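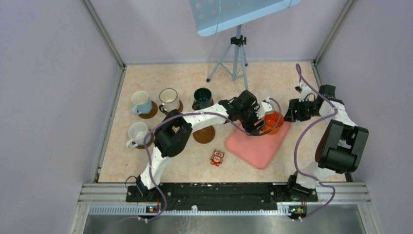 Skunov Tabletop Cell
Two-arm station for recording demonstrations

The Tabletop Cell is a bench-size station for collecting manipulation examples with two arms. Both arms mount on one beam along the front edge and share the same work surface. Plain walls at the left, right and back keep the background the same from one recording to the next.

An operator steers the arms through a task while joint positions, gripper state and video are logged on a single clock. Each run is saved as one episode. Failed runs can be kept and tagged, or dropped at the end of the session.

Typical tasks
Setting mugs on coasters
Moving a bowl onto or off a tray with both grippers
Sorting small figures and other loose items

Included
2 arms with grippers
Wrist camera mounts
Fixed overview camera
Front beam and enclosure walls
Sundow recording software, 3 seats

Not included
Task objects, workstation PC, operator controls

Software notes
Sundow 11 or later is required. Older episodes open without conversion. Start poses can be saved per task and recalled before each run.

Ordering
Part no. SK-109. Units ordered now ship in August. Spare gripper fingers are sold in pairs under SK-69. For custom walls or a longer beam, write to Ashwin Salian in Sales with the dimensions you need.

Page updated 23 November 2021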